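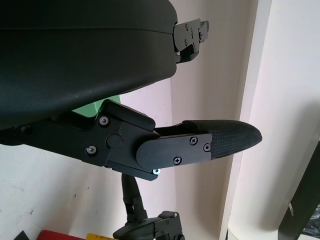 I'm Justinas Eglītis, and I answer the block questions here at Plalcombe. Most of them are about stacking, a few are about cleaning, so let's start there! Dust shows up worst on black, like those pale specks on the dark padding, but it settles on the blocks too. I go over everything with a dry cloth before I build.

Does the biggest block have to go at the bottom?
Nope! Everyone tells you it does, but I love a top-heavy tower – red, then yellow, then the big green one up top. It can even sit a little off to one side.

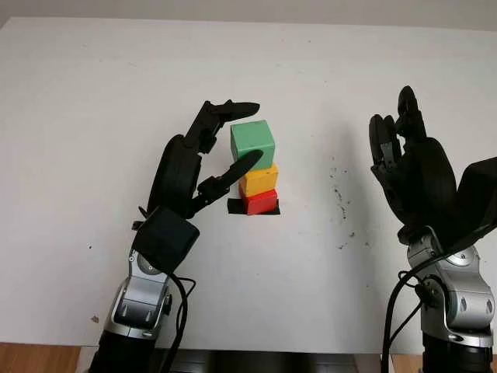 Should I mark where the tower goes?
I would. A square of black tape is plenty, and you can build on the same spot over and over (I've put down around 100 of these and still get them crooked). Press the corners down well.

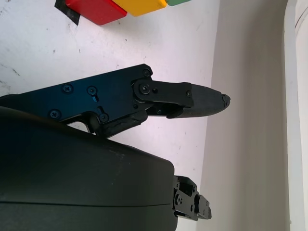 Triin Lūse wrote in to say she skips tape altogether and draws a pencil cross, as her tape leaves sticky marks by July. Fair enough, and pencil does come off my table with a damp sponge.

Can I practice with fewer blocks?
Sure, put the yellow one on the red and leave the green for later. Give yourself some bare table between them

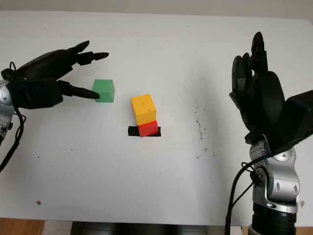

and go slow with the last one. If the bottom block has turned a bit, I leave it alone – fixing it usually costs me the whole tower.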